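Small Pieces on a Plain Board: A Conversation with Nélida Palma

6/1/20

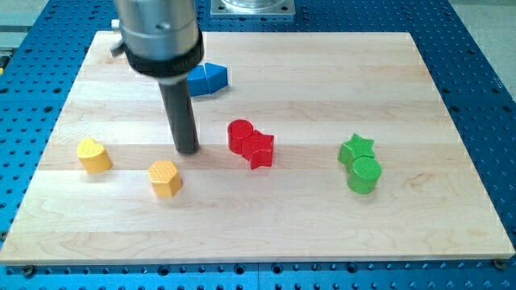

Nélida Palma has been making and collecting shape blocks for 41 years. She started with a set she cut for her own children and later sold blocks to schools through a small shop called Alarcón, which she ran out of the front half of her house. The shop is closed now, but she still answers letters from teachers and still has opinions about what a block should be.

The first thing she wanted to talk about was the surface. She likes a block with a texture on top.

"A smooth plastic block slides away from you," she said. "A small child pushes at it with the side of a finger and it goes off the table. If there's a cross-hatch on it, the finger catches. I spent years sanding things smooth and then I changed my mind."

She keeps her colors to blue, yellow, red and green. Alarcón tried an orange one year and a purple the year after. The orange was returned by two schools, who said the children mixed it up with the red in the afternoon light. The purple sold well enough, but she didn't care for it and dropped it.

I asked whether the shapes matter more than the colors.

"For me, yes. People buy by color. They look in the box and they want it bright. But a child who has had the set for a week is asking what goes against what. You have a square one and you have one with a point on it, and when the two are pushed together you get a little house lying on its side. I never put that in the leaflet. They find it."

The leaflet was a sore subject. The first one ran to 16 pages and came with drawings of finished patterns. Teachers told her the children copied the drawings and then put the blocks away. The second leaflet was a single sheet with the washing instructions and an address.

Palma has strong views on what goes under the blocks too. She prefers a light wooden board with the strips glued side by side, and she prefers it without paint.

"Maple is good. Birch is fine. What you want is something pale, so the colors stand up from it. On a patterned tablecloth you lose the edges. I've seen people put blocks out on a rug and then wonder why nothing stays straight."

Her own board is from Borkham, a joinery two towns over that also made her counter and shelves. She paid 196 dollars for it, which she thought was too much, and has used it since. It has been oiled every June. There is a burn on the underside from a pan - her son's doing - and she has never had it planed out.

She is less patient with storage. Most sets, she said, come in a box that fits the blocks exactly one way, and by the second day the lid won't close. Zovex, a supplier she bought from in the early years, sent everything in trays with a cut-out for each piece. She threw the trays away and used cloth bags with a drawstring.

"A bag is quicker. You want the putting away to take less time than the playing."

We talked for a while about the order book, which she brought out from a drawer. Her best year was 446 sets. The next year was 383, and she remembers that one better, as it was the year Urneo opened a store in the same town and sold a cheaper set with thinner pieces. She bought one to look at. The corners were sharp and the green was closer to gray.

"I wasn't angry about it. People have to watch what they spend. But I did write to them about the corners."

They wrote back and thanked her. She doesn't know if the corners were changed.

Near the end I asked how she would start off a child who has never had blocks. She said to put out a few, spread apart, with some space in the middle of the board, and to keep your hands in your lap.

"If you line them up, they think the lining up is finished. Leave them scattered. Somebody will want to put the two blue ones together, or they'll want to put all the colors apart. Either one is fine with me."

She has one full set left from the last run and does not plan to sell it. Spare pieces she will mail to anyone who has lost one, as long as they send the color and a tracing of the shape. Photographs are no help to her, she said, and she can't tell the size from them.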